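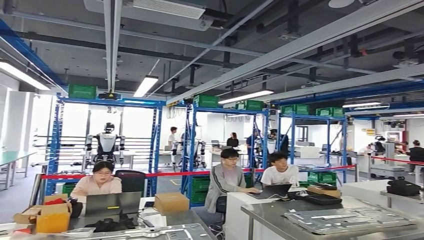 Maren Osgood, test and safety lead, Kanine project
21 August 2022

Home Projects Reports Contact

Progress report to Clergate: arm faults on the humanoid line
Last updated: August

The short version is that the arm fault is still open. Helten closed it on their side after the last firmware release and sent us a note calling it resolved. We don't agree, and I would ask Clergate not to count it as resolved either.

We logged 235 crate runs in this period. Of these, 218 finished. Another 11 ended when the right arm let go at the shoulder and dropped to its side without a stop command. We ended the rest ourselves for ordinary reasons, mostly a flat battery or a crate put back wrong. Every one of the 11 came after the new firmware went on.

No one was hurt. In the worst case a full crate came down from chest height and landed inside the rope line. The gantry did its job and the robot stayed up, but the gantry only deals with a falling robot. A falling load is a separate problem, and the risk assessment we inherited treats the two as one. I have asked for that section to be rewritten and am working from my own draft for now.

Helten's explanation is heat in the shoulder drive. I have my doubts. Four of the drops came in the first few minutes after a cold start, and the temperature log for those is flat. The fault code we see most often, 3716, is listed in their manual as a lost message between the arm and the main controller, which sounds to me like a cable or a timing problem. They say the code is "not always reliable." If so, I would like to know which codes are.

The Garba monitoring software was supposed to warn us before this kind of event. It gave a warning twice, both times after the arm had already dropped. I can't recommend paying for the second license until someone shows it working on our own logs.

What has changed on the floor:

Full crates are not lifted above waist height. Desk work stays on the near side of the red ropes. Anyone inside the ropes during a powered run has a stop button in hand – on the belt is not good enough. Shoulder cables are checked by hand each morning and the result written down.

The throughput target will be missed. I would sooner report that now than make up the runs with an arm I don't trust. Helten owes us the raw bus logs and a replacement harness, and the harness goes on one robot only, so we have something to compare it with.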